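Maple Tops: Care FAQ

How often should I oil the top?
Every 60 days in the first year, then each April. Use food-grade mineral oil. Wipe off the excess after 20 minutes.

Do joined planks need special treatment?
No. Oil along the seams as you would the rest of the surface.

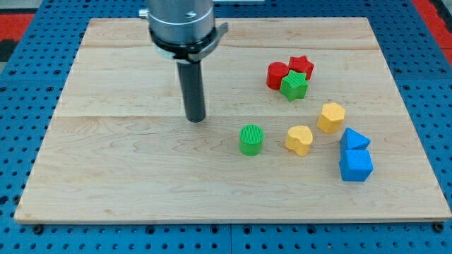
Parisa Parsa writes that two coats left her top sticky for 7 days. The usual cause is excess oil. Buff with a dry cotton cloth and skip the next coat.

Can I sand out a stain?
Yes. Sand with the grain, then oil again. Do not use steel wool.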